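Does a desk fan need dusting every week?

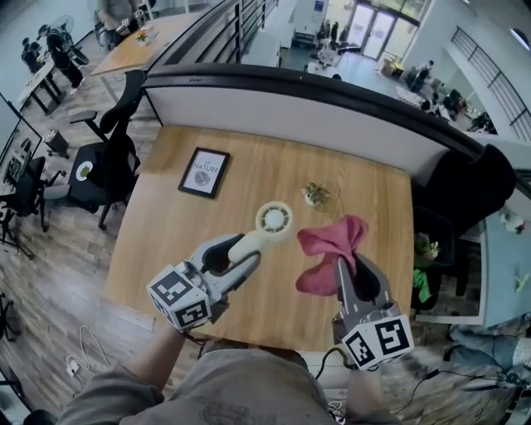
The handheld fan and a pink-red cloth, over the table by the curved partition.

Somebody on the second floor has been reading cleaning tips again. The May sheet from Gilmont, pinned up by the elevators, tells us to wipe down "all personal cooling devices" once a week, along with picture frames, plant pots and anything else that sits on a shared table. It runs to 552 words. I read all of them so you don't have to.

I have my doubts. A small handheld fan does pick up fluff behind the grille, and I'll grant that a fan full of fluff just blows it back in your face. But a cloth only gets the front. To do the job right you'd have to take the grille off, and the sheet doesn't mention that. It does recommend a spray called Tondness. I tried it on my own fan at home and got the same result I get from a damp rag, plus a smell of pears that hung around until dinner.

Trevor Goodall disagrees with me, and he's welcome to. He says a weekly wipe keeps the dust from caking, and that the little things people put out to make a table feel nice — the NATURE picture, the tiny plant in its white pot — look sad once they go gray on top. Fair enough on the picture. I'm less sure the plant cares.

My bigger gripe is the order of things. If we're going to spend time on a fan, could we also talk about plates? Food left on a chair seat is going to cause trouble long before a dusty grille does, and the sheet has no line on food at all. Barry Whitlock tells me a second sheet is coming. I'll believe it when it's on the wall.

For now, my advice is short. Switch the fan off first. Use a dry cloth, go around the rim and the hub, and skip the spray. Once a month seems like plenty to me. If you think I'm wrong, drop a note in the box in room 64 before noon and I'll print the best one — grumpy ones included.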